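[club-robotics] Re: shopping task, what we do with the basket

From: Zanele Joubert
To: club-robotics list
Date: September 12, 2026
Subject: Re: shopping task, what we do with the basket

Hello all,

I answer to Tanko's message of yesterday evening and I try to answer the other questions in the same mail, so that we do not have five threads again. Please excuse the length. If you are only interested in who does what before the Kosenau meeting, go to the end.

Tanko Olatunji wrote:
> I read the rules for the shopping task two times and I still do not
> understand if the basket must stay in the hand. If yes, we lose one arm
> for the whole run and I don't see how we finish. If no, then where can we
> put it? Also Halima told me that the teleoperated runs do not count for
> points, so why do we spend all our evenings on them? I would prefer to
> work on the detector, because the detector is what we will be judged on.
>
> One more thing. Can somebody please write down how the shelf is filled?
> Each time I come it is different, and my numbers from one evening
> cannot be compared with the numbers from the next.
>
> Tanko

First, the basket. The rules say that the basket is "with the robot" when the time starts and "with the robot" when the time stops. In between they say nothing. I wrote to the organizers in April to ask for a more exact sentence, and the answer was that teams may choose. So it is permitted to set the basket down, it is permitted to hold it, and it is permitted to change between the two during one run. What is not permitted is to push it over the floor with the base. Efe was a little sad about this.

I would like that we treat the basket as a part of the task and give it a proper place in the plan. Until the summer we spoke of it as a thing that is simply there, like the floor. But the wire handle is the most difficult object we have. It is thin, it moves when you touch it, and it folds to the inside where the bottles should go. If the handle lies across the opening, the hand meets it when it goes in with a bottle, and it meets it again when it comes out. The fingers are thick and have pads, so they can close over the wire without anybody noticing it on the operator screen. Then the whole basket comes up with the hand.
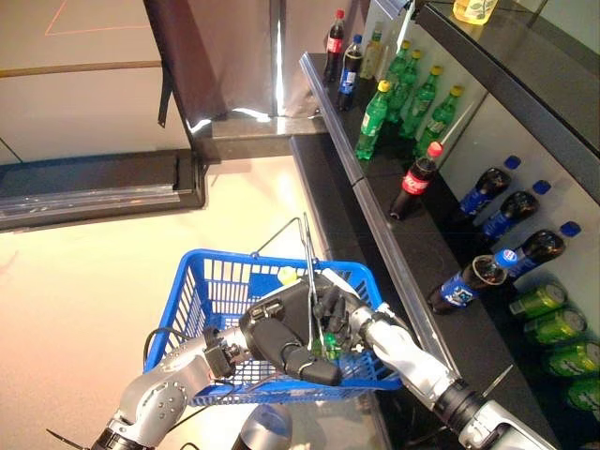

My proposal is that we divide the run into phases and that we give each phase a name, so we can speak about them on the list. "Approach" is driving to the shelf. "Present" is bringing the basket near to the shelf edge with the opening up. "Pick" is from the first movement toward the product until the product leaves the shelf. "Drop" is until the fingers are open and free from the basket and from the handle. "Free from the handle" is important to me. In our old logs a run was marked as good when the bottle was in the basket, even if after this the hand needed a long time to come out again. I went through the logs from the spring, and for the drop phase I cannot trust the label at all.

Now to the question why we do teleoperated runs. Halima is right that they bring no points. The points come only from autonomous runs. But the policy we want to use learns from the recordings of the operators, and the quality of what it learns is the quality of what we give it. Chukwu (for the new members: this is the name of our training code, the folder is on the club server) has at the moment 3,243 episodes. This sounds like a lot. When I take away the episodes without basket, and the episodes where the arm was stopped by the safety limit, and the ones where two people had the same operator number, there is much less, and the part with lying bottles is very small.

This is the point where I disagree a bit with Tanko about the detector. The detector already finds the bottles that stand. It has problems with products that lie on the side, and the arm has problems with them too, because our grasp comes from the front and closes around a vertical body. For a bottle on its side we need a different wrist position, and for cans on their side again a different one, because they roll. A better detector will tell us more exactly where the bottle is that we cannot take. So I would say: work on both, but the recordings first, until we have 100 clean episodes with lying products. After this we look again.

About the filling of the shelf, Tanko is completely right, and it is my fault. I had the plan on paper and I never sent it. I write it here now, and Ekene will print it and put it on the wall next to the charger.

There are two fillings and we alternate them. They have simple names.

Filling "upright": all bottles and cans stand. The products of one kind are together, so cola bottles with cola bottles and green bottles with green bottles. Cans go to the back against the wall, with space in front of them. The cookie boxes are in a pile at the end and they do not need to be neat. In the real task they will also not be neat. One bottle may lie near the front edge as a disturbance, but then please write in the log which one.

Filling "tumbled": the same products, in the same groups, but some groups are lying. The caps must not all point in the same direction from one episode to the next. Please do not put a lying bottle so near to the edge that it goes down alone when the shelf gets a small push. We have cleaned this floor enough.

For both fillings: write the name of the filling in the first line of the log, before you start the recording and not after. If you changed something in the middle of the session, close the log and open a new one. A short log is no problem. A mixed log I must throw away.

A remark about the label strip on the front of the shelf. It is transparent and it reflects the lamps, and on some recordings there is a bright line over the whole width. Someone suggested to take the strip away. I am against it. In a shop there are such strips, and at the competition the shelf comes from Selar and will have them also. If the detector is confused by a bright line, it is better that we know it now. The same for the shiny black boards, where you see every bottle a second time from below. In the spring the detector reported these reflections as products, and we had bottles that were "under" the shelf. Since we filter by depth it is better, but it is not gone.
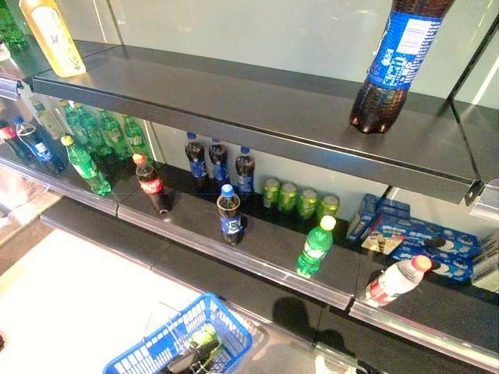
Halima Bassey asked me on the phone if we could make the reflections a separate test, with one product alone on an otherwise empty board, before we go back to a full one. She would take the same product and move it from the back to the front in small steps, and look at which distance the false detection begins. If it depends on the angle of the head and not on the product, she says, then it makes no sense to label more pictures, and we should correct it with the neck position. She also wants to know if the depth filter was switched on for all of the recordings from the spring, because in the log files she finds it only for some.

I think this is a very good idea. It costs one evening and nobody has to drive. To her last question: the filter was not always on. It was added in the middle of April, and the recordings before this date are without it. I will write the flag into the old files where I am sure of it, and where I am not sure I will leave it empty. Please do not fill it by guessing.

A few words about the operators, because three new people asked me how they can start. You do not need to know programming for it. You need two sessions where you only watch, then one session with the basket alone, where you lift it, turn it, set it down, and move the handle from one side to the other. I know this is boring. But the people who skipped it last year are the same people who have the handle problem in all their episodes, and I was one of them. After this you take the upright filling, and when you have 7 episodes in a row without touching a neighbor product, you may go to the tumbled one.

Please drive slowly. On the screen it looks too slow, I know, and there is always somebody behind you who says "go, go". The recording does not become better when it is fast, and the policy copies everything, also the nervous movements. If you feel your hand becomes tired, stop and give the controls to the next person. Also stop if the cable near the elbow makes a big loop in the direction of the basket. Efe has ordered clips from Trornusier, but they are not here yet.

Who does what until we meet at Kosenau:

Tanko: detector for lying bottles and cans. Please use only the logs with the filling name in the first line.

Halima: reflection test with one product. Tell me which evening you want and I will keep the shelf free for you.

Efe: cable clips, and the pads on the fingers of one hand. They begin to come off at the tips.

Ekene: print the filling plan, check the operator numbers for doubles.

Me: the depth filter flag in the old files, and new labels for the drop phase in the spring episodes. If somebody wants to help me with this second work, I am very thankful. It is many files, and after an hour one does not see the handle anymore.

If I forgot someone, it was not with intention, please write to the list. And please answer below the quoted text and cut what you do not need, the archive is difficult to read otherwise.

Best regards,
Zanele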